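2022-09-14
Behrouz Kazemi and Ghazal Ansari
14 shares – 2 comments

3.2 Bench height and reported discomfort

Complaints about benches in small teaching labs are common, but few are written down. We asked staff and students at the Storow site to keep a short diary in May, noting when they stood, when they sat, and where they felt sore at the end of a session. We received 50 usable diaries. Entries with no start time were left out.

Most of the benches at Storow are fixed at one height. Taller users wrote about the lower back and neck. Shorter users wrote about the shoulders, mainly during pipetting – a task that keeps the arm raised for long stretches. Reach also mattered. Items kept at the far side of a bench were mentioned in 14 diaries, often by people who did not complain about height at all.
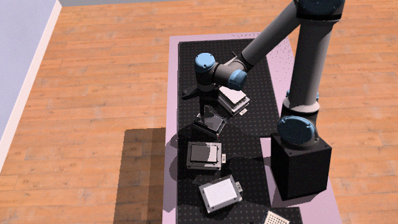
Figure 6. Long table with a black perforated work surface and laboratory-style devices (computer rendering).

Sitting did not remove the problem. The stools in the Asadi room have no foot ring, and users who sat for a full session reported tired legs more often than those who moved between sitting and standing. Two people brought their own footrests and kept using them through the end of the month.

We did not measure posture directly, so the diaries show only what people noticed and chose to write. Sessions at the Ronari annex were shorter – some ended before lunch – and are treated separately in Section 3.3.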